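What the Second Arm Taught Us About Waiting

Print this post | E-mail this post

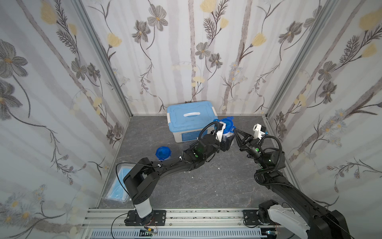 I have been promising a post about the handover work since August, and three people have written to ask whether I gave up on it. I didn't! I got stuck on one question for much longer than I planned, and I kept telling myself I'd write once I understood the answer. I mostly understand it now, so pour yourself something and settle in, because I've never been good at keeping these short.

The project is called Carine, and the question we started with was a simple one. When one arm has to pass something to the other, who decides when? You and I do this all day long without a thought. My daughter hands me a bowl at the sink and at some point her fingers loosen and mine tighten, and if you asked either of us when that happened we'd have no idea. With two arms you have to put the decision somewhere. For years people have written it down as a rule: the giver gets to a certain spot and stops, the taker comes in and closes, then the giver opens. It works all right if the spot is a good one. If the container is turned a little, or the giver picked it up lower than usual, the taker arrives at the right place for a handover that isn't happening there.

So we trained a policy from demonstrations instead, which plenty of groups do, and at first we did it the plain way. You drive both arms by hand, you record everything, you train one model on the whole lot and let it move both arms at once. Mwanaisha Ogola did most of the driving that first stretch, and she is wonderfully smooth at it, the sort of smooth that makes you think the problem is already solved. We had 343 demonstrations by the time we stopped, and the model we trained on them was a heartbreaker. It would pick up the container beautifully, bring it up, reach over with the other arm, and then both of them would hang there. Sometimes they drifted apart and came back together like two people at a doorway, each saying "after you." Once in a while the taker closed on nothing at all, quite confidently, with the lid an inch away.

I had a theory right off, and I'm a little embarrassed by how long I held on to it. I thought it was the plastic. Clear containers are hard on cameras, everybody who works with them says so, and I figured the wrist view was losing the edge of the thing at the last moment. I spent weeks on it. I changed the lighting, I changed the crop, I had poor Mirsad Vukadinović retrain the vision part twice with different settings. (Mirsad, if you're reading, I do still owe you lunch for the second one.) The misses on closing came down a bit. The hanging there didn't budge.

Kanini Nzioka was the one who got us unstuck, and she did it by looking at the demonstrations and leaving the model alone. She plotted how long each arm stayed still before the handover, one line per demonstration, and the lines were all over the place. Some pauses were hardly there. Some went on for seconds. Mwanaisha looked over her shoulder and laughed and said, well, of course, that's me making up my mind. She'd get the arms near each other, stop, check that it looked right, maybe think about something else for a moment, and go on. Nothing the cameras could see had changed between the first frame of the pause and the last one. From the model's side there was a great heap of examples that said "in this situation, stay put," and a thin little handful that said "in this exact same situation, go." It learned what we showed it. We'd taught it to dither.

This isn't a brand-new discovery, and I don't want to dress it up as one. People have known for a long time that pauses in demonstrations cause trouble, and the usual cure is to cut them out. We tried that next. You filter out every stretch where nothing moves, train again, and see. It got better in one way and worse in another, and the worse part is what made this interesting to me. With two arms, some of the stillness is real. The giver ought to hold still while the taker comes in. The taker ought to hold still for a breath after it closes so the giver can let go. When we cut all of that, we got a giver that kept wandering along while the taker chased it, and a couple of times it opened early and down went the container.

What we ended up with is something Kanini calls "paired trimming," and I'm going to explain it the way I explained it to my mother, who followed it just fine. You only cut a moment if both arms are still. If one is moving and the other is waiting on it, you keep that, because the waiting is part of the job. If they're both sitting there, somebody is making up her mind, and out it goes. We leave a tiny sliver of the both-still part so the motion doesn't jump. There is one setting to choose, which is how slow counts as still, and I was all ready for that to be a misery to tune, but it was pretty forgiving. Halima Kinyua ran it across a wide range and the results barely moved until she got to silly values.

Then we gave each arm one small extra input, which is what the other arm intends to do over the next little while, taken from the model's own last prediction. I went back and forth on whether this mattered. We ran it with and without. On its own, with the untrimmed data, it did next to nothing. Together with the trimming it made the handovers look a good deal more settled, and I'd have sworn they were more successful too.

Now for the number, and I want to be careful with it. We ran 32 handovers with the old model and 32 with the new one, same objects, starting spots drawn from the same list. The hanging-there failure, where neither arm commits and we have to call time, came down to 3 with the new model. With the old one it was more than half of the runs. I was so happy I walked down the hall to tell people who hadn't asked. But 32 is a small number, and Mwanahawa Kirui, who reads all our drafts with a very sharp pencil, made me sit down and look at how much those counts could wobble by luck alone. The drop in dithering holds up comfortably. The benefit of the extra input doesn't, at least not yet. The difference there could be nothing, and the write-up is going to say so, even though I'm fond of the idea and would love for it to be true.

There are things we haven't touched. All of our objects are light and fairly stiff, and I have no notion what happens with something that sags when you lift it. All of the first demonstrations came from one person, too, and Mwanaisha's pauses are hers. Mirsad has started recording his own set, and he pauses in entirely different places. He hurries the approach and then fusses over the grasp for ages, while she is the other way around. I suspect the trimming will handle both, but I suspected it was the plastic, so take that for what it's worth.

A few of you asked whether you can use this with one arm. You can use ordinary trimming with one arm and you probably should! The paired version has nothing to pair with. A reader who works with a mobile base asked if the base could count as the second arm, and I think that's a lovely question and I'd like to try it, only we don't have one to try it on.

Kanini is cleaning up the trimming script so other people can read it, and I'll put up a link when she says it's fit to be seen. Please don't write to her to hurry her along. Write to me, and I'll pass on the nice ones.

Print this post | E-mail this post

3919 shares | 32 comments

This site uses cookies to remember your preferences and count visits. By continuing to read, you agree to their use.

Get new posts by e-mail. Enter your address to subscribe. You can unsubscribe at any time.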